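November 28, 2023

Paper day! The Skavel sheets finally came over from Bekosholm and I have been like a kid with them all morning. One packet of 200, a heavier stock than what we'd been using for the backing boards, and the cut edges are lovely. I ran my thumb down the stack twice for no good reason.

Cleared the long bench first. Moved the glue pots to the sink end, put the bone folders back in their tin (found the one Tolera thought had gone home with somebody), wiped down twice and let it dry before any white stock went near it.

What I really wanted to know was how the pale gray behaves under our lights. It's a cool gray, close to white, and a shadow falling across it goes very soft, just a wide dim band with no hard edge. That is great news for the Mavbridge mounts, where the old cream board made every shadow look like a stain. 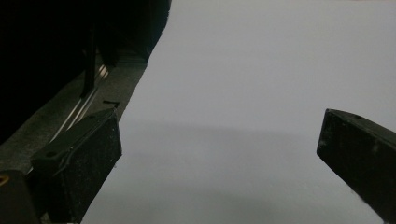
Then on to cutting. Did 30 blanks on the big trimmer before lunch, new blade, and lost only two to a crooked start. Grain runs the long way, so score with it and the fold comes up crisp as anything. Across the grain it cracks a little on the outside. Tried dampening the line with a brush first and that was much better, though it needs a good ten minutes under the weights or it springs back.

Tolera Moges came by and tried the Sarpong paste on an offcut. Thin coat, no cockling so far. We left it between blotters and I am dying to peek.

To do: 40 more blanks, label the shelf, ask Bekosholm if the same stock comes in a warmer tone. Also sharpen the small knife, it's dragging at corners.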